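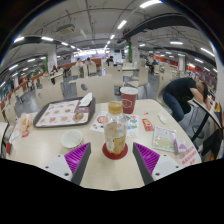

Bottle on its coaster, pale table, dining hall.

14 March 2024

Dye bench, second round on the walnut hull bath. I've been meaning to write this up properly instead of leaving it on the backs of envelopes, so bear with me if it rambles.

The Vurnitz fleece is finally spun and skeined, and I have to say it took the mordant far better than I expected after that first miserable lot. I used 175 g of dry yarn for the trial, alum at the usual strength, and left it to cool in the pot overnight with the lid on. Gunvor Amundsen had told me to stop lifting the lid and she was right, as she generally is about wool. The colour is a lovely warm brown with a bit of fox in it - much closer to the old Eide shawl than anything we got in the fall.

The hulls are the last of the bag from Aduvwood. They'd gone quite black and crumbly, and I soaked them for 2 days before heating. I strained the bath through an old pillowcase, then through muslin, and there was still grit in the bottom of the pot. Next time I'll tie them up in the muslin from the start and save myself the scrubbing.

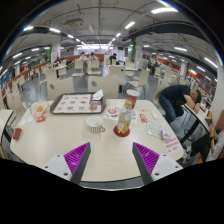 The madder overdye is a different story. I let the pot creep up past a simmer while I was on the phone about the Prernevness order, and the red went dull and bricky on the two small skeins. It's a perfectly nice colour for mitten cuffs, I suppose, but it won't match the sample card and I can't send it out as a match. I've tagged both skeins 449 and put them on the odds shelf, so please don't wind them in with the good ones!

A note on the water, too. The tap has been running hard again, and I think that's part of why the greys keep drifting toward purple on us. I've started filling the rain barrel kettle for anything with iron in it. If you use the last of it, do fill it up again before you go home.

Still to do: rinse the walnut skeins once more (the water was running a faint tea colour at supper time), weigh them when they're properly dry, and snip a length for the window test. Gunvor wants a piece of each for her book as well, labelled on the back in pencil. I also owe the shelf a fresh jar of alum, and the big enamel pot has a chip near the handle that wants looking at before anyone puts iron in it.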